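Zevimura Wallpaper Names, version 8

A list of wallpaper pattern names and the words shops use to sell them. It began as a way to settle an argument about whether "Sturent Sage" is green. It is sold as green, gray and, in one catalog, "mood."

Files
names.csv - one row per pattern
words.csv - one row per sales word, with counts
notes.txt - grumbling, mostly

Columns in names.csv
name, maker, motif, ground color, year first listed (often a guess)

Motifs
There are 11 motif labels. Leaves get two of them, "tropical" and "other leaf," and the second one is where ferns go to be forgotten.

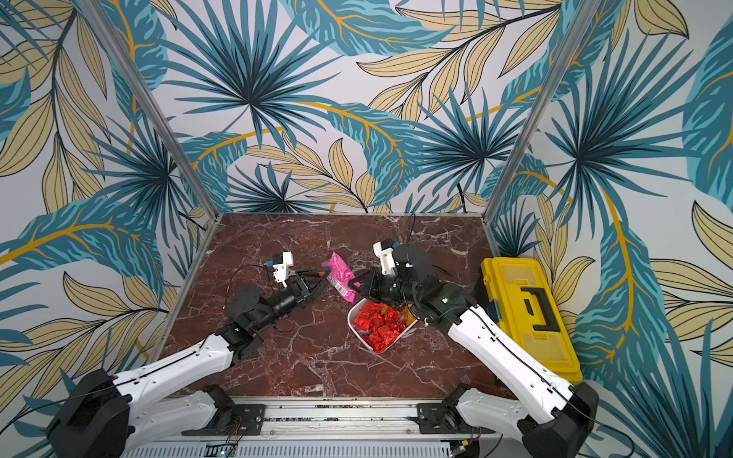 Motif: tropical. Ground: light gray.

Ground color means the color behind the pattern. Makers disagree. Roltano calls the same shade "chalk," "oyster" and "Tuesday linen," so we map all of them to plain words and keep the originals in the name column.

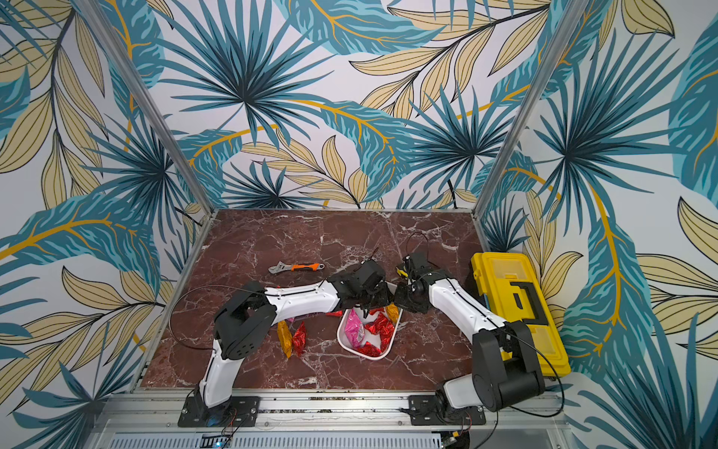
Stripes were harder. Henriques lists 14 of them, and I can tell maybe half apart without the labels. They stay as separate rows.

Known problems
Borders are missing. Year is blank for anything older than the maker's website. "Botanical" is used so freely that searching for it returns most of the file.

License
Use it for anything. Fixes are welcome, new names for beige less so.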